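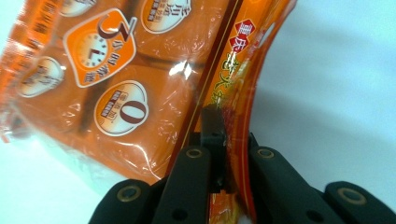
Kirsty Garside thinks packaged food should be thrown in a cupboard and forgotten until somebody is hungry. She told me so over my own counter, and she meant it kindly, and I have been arguing with her in my head ever since. Because I love the packet! I love the badges and the big numerals and the promise of hours of simmering that I didn't have to stand over. An orange package that says "小时熬制" next to a clock and a large 3 is telling me that three hours of slow cooking are on offer, and I want to see that when I open the door after a long day.

So my opinion, for what it's worth, is that the packets should stay in their packets, and the plain cream containers should be for everything else. I know this goes against fashion. The kitchens people save pictures of have every last thing poured into matching tubs, lids lined up, a label in tidy handwriting on each. I tried it. One October I decanted my whole pantry and felt wonderful until I wanted soup. What was in the third tub? How long did it need? The instructions had gone out with the trash, along with the date.

The things that really do belong in a container are the ones you already know by heart. Rice. Oats. Flour, if you bake a lot. You could cook those in your sleep, the bags they come in split down the side, and a good wide tub with a soft corner is a pleasure to get your hand into and even nicer to wipe clean. Mine came from Clarau, a housewares shop in Drundstead that is hardly wider than its own door, and I would go back tomorrow for another if I had the shelf for it (I don't).

Sealed meals are different. They are already in the best container they will ever have, and somebody worked hard on the front of it. I can't read Chinese well – I know a few dozen food words and I'm proud of every one – but I have learned more of them from the fronts of packages than from the workbook I bought. Once you've picked out the characters for "hour" and "boil" you start finding them everywhere in the store, and grocery shopping gets a lot more fun. 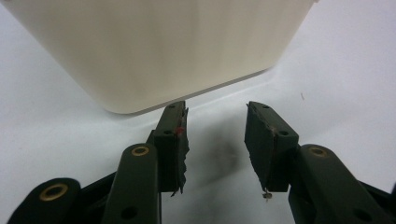 Rosalía Casado wrote to me after I said some of this in our neighborhood newsletter, and her point was that color is tiring. She wants to walk into her kitchen at six in the morning and see white, cream and nothing shouting at her. She keeps even her crackers in a tub and says her family has adjusted.

I take that seriously. A pale container on a pale surface is a lovely thing to look at, and I'd never want my counter covered in packaging. Where I part ways with her is behind the door. The counter can be as calm as she likes. The cupboard is where I go to decide something, and I decide faster when the food tells me what it is. Orange at the front, cream at the back, flat packages standing on their edges like records so I can flip through them – it takes me ten minutes to set up and it stays that way for weeks.

Standing them up matters more than people think, by the way. Lay soft packages flat and they slide, and the one you want is always underneath. Stand them in a shallow open bin and you get the whole front of each one with a tip of the finger. Bonifacio Toledo does the same with seed packets and gave me the idea, though he files his by month and I file mine by how hungry I expect to be.

If you're about to tackle your own pantry, please go ahead and buy the nice tub. Fill it with oats. Then leave the bright things bright, turn them so their faces show, and put the slow-simmered ones at eye level. Mine are on the second shelf, next to the tea.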